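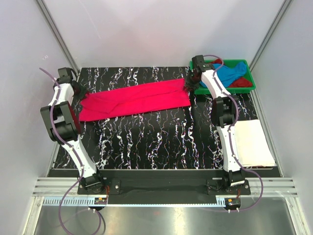 Langes Tuch in Pink auf schwarzem Marmormuster, quer ausgelegt.

1/ Heute ein kleiner Faden über lange Tücher und wie man sie ordentlich faltet. Ich habe das Thema lange unterschätzt. Ein Handtuch kann jeder falten, aber ein langes, schmales Stück Stoff macht immer, was es will.

2/ Mein erster Fehler war die Richtung. Ich habe das Tuch immer längs vor mich gelegt und dann von unten nach oben gearbeitet. Dabei verschiebt sich alles. Jetzt lege ich es quer, so wie auf dem Foto, und zwar in die hintere Hälfte vom Tisch. Vorne bleibt Platz zum Umschlagen.

3/ Die Farbe heißt im Laden „Motaung“. Für mich ist es Pink mit einem Stich Magenta. Auf dem dunklen Muster sieht man den Rand sehr gut, das hilft beim Falten mehr als jedes Lineal. Auf unserem hellen Küchentisch habe ich ein weißes Tuch einmal dreimal neu angefangen.

4/ Zum Tischmuster, weil ich schon gefragt wurde: schwarz mit weißen Adern, dazwischen kleine Punkte in Blau, Lila und Rot. Die Adern laufen meistens von vorne nach hinten. Wenn das Tuch quer liegt, kann man sich daran ein wenig orientieren. Gerade sind sie leider nicht.

5/ Die rechte Ecke auf dem Bild ist zusammengerafft. Genau an dieser Stelle entstehen bei mir später die Falten, die man nicht mehr wegbekommt. Ich streiche die Ecke deshalb zuerst aus und fasse sie danach nur noch an der Kante an.

6/ Dann kommt die Reihenfolge, die bei mir funktioniert: Zuerst die untere lange Kante auf die obere legen. Mit der flachen Hand von der Mitte nach außen streichen. Erst danach die beiden Enden zur Mitte, und am Schluss noch einmal zuklappen.

7/ Wer lieber rollt: geht auch, aber bitte ohne Ziehen. Ich habe mir im November einen Läufer von Skisberg so verzogen, dass er jetzt an einem Ende breiter ist. 54 Euro hat er gekostet. Er liegt seitdem unter dem Blumentopf.

8/ Eine Frage aus den Kommentaren war, ob man vorher bügeln muss. Ich bügle nur Leinen. Bei Baumwolle reicht mir das Ausstreichen auf einer glatten Fläche, wenn der Stoff nicht zu lange im Korb gelegen hat.

9/ Noch etwas zum Aufbewahren. Meine Tücher stehen hochkant in einer Schublade, 13 Stück passen nebeneinander. Früher lagen sie als Stapel im Schrank und ich habe immer dasselbe oberste genommen. Die Schubladeneinsätze sind von Drultum, man kann sie auf die richtige Breite schieben.

10/ Ich suche übrigens noch ein dunkelgrünes Tuch in derselben Länge. In Bodov auf dem Stoffmarkt gab es nur kurze. Wenn jemand einen guten Laden kennt, bitte schreiben, gerne auch als Nachricht.

11/ Nachtrag: Ja, „falten“ und „zusammenlegen“ meint hier dasselbe. Ich lerne noch, wann man welches Wort benutzt. Korrekturen sind willkommen.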